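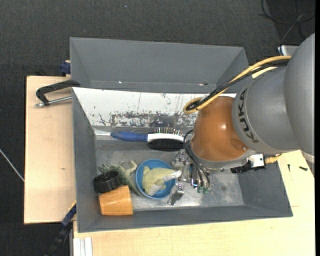

Front bin with the hairbrush and the blue bowl, second bin behind it.

March 4, 2019

Bin day. I've been putting this off since October and I finally ran out of excuses, so most of the morning went into the two gray bins and the stuff that lives in them.

First, the white panel in the front bin. Wow, it looks rough! The top half is mostly fine, a few thin dark scratches, but down low it's covered in black and gray flaking marks, with that darker rectangular patch near the middle. I went at it with the Pasard cleaner and a soft cloth, then the same cleaner and a much less soft cloth, and the patch is exactly as dark as it was when I started. I'm calling it permanent. There's a spare sheet from the Mestis order in the cupboard (I think it's the long one, need to measure) and if it fits I'd sooner swap the whole thing than keep scrubbing.

The floor of the bin is scuffed too, but I don't mind that. It wipes down OK and small things still slide when you nudge them. Leave it alone for now, please, and no sandpaper!

Now, objects. The Dahlgren list is at 112 items and the household section is a mess. Half the entries just say "brush," and we have a hairbrush, a dish brush and the little nail brush all sharing that name. I renamed the hairbrush "brush, hair" and I'll do the other two when I dig them out of the Zutby box. Same story with bowls. "Bowl, blue" is fine, "bowl, other" is not, whoever typed that (it may have been me).

The hairbrush went down flat along the white panel, lying lengthwise. I like it there as a starting spot, it's easy to describe in the notes and easy to put back the same way. The bowl I'm less sure about. Bowls are such a pain in a bin with sloping sides, they end up leaning on something sooner or later. Maybe a mark on the floor of the bin? Tape would peel in a week. Paint pen?

Weighed 12 of the household things before lunch and wrote the numbers on the paper sheet, still have to type them in. The kitchen scale tops out at 1,000 grams and the big mug plus lid is over that, so it's on the "later" pile with the cast iron trivet.

Still to do:
measure the spare panel
two brushes to rename, plus the mystery bowl
more labels, I'm down to the last 20
ask if anyone wants the second bin for sorting, otherwise I'm keeping it behind the front one

Oh, and the lid of the Zutby box has split along one corner. It closes if you press on the left side first.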